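About Grasport Auto Electrical

We fix the car problems that come and go. Dash lights that flicker, a window that quits on cold mornings, a battery that's dead again after two days in the driveway — we love those! Grasport started as a two-bay garage on Espinoza Road, and wiring is still most of what we do.
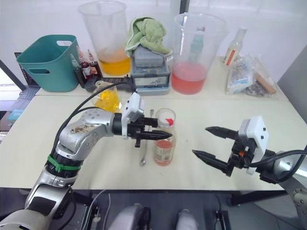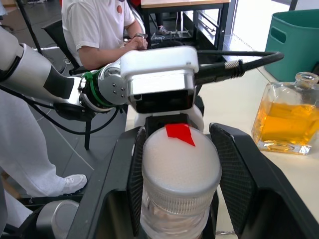
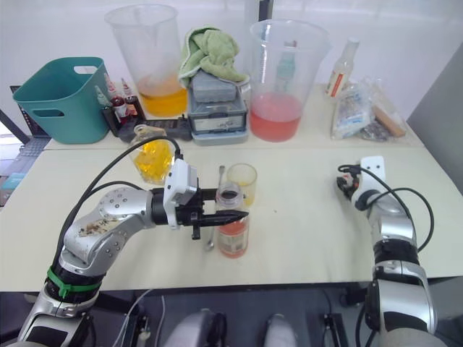

Reading time: 2 min

Every car gets a 60-minute electrical check before we quote a thing, and you get the readings on paper. We stock 300 relays and switches, so plenty of jobs go home the same afternoon. For older models we order through Prullex, and they're great at digging up connectors we'd given up on.

Bring your notes, even the messy ones. When it happened, what was switched on, whether it was raining — all of it helps, and we really do read every line.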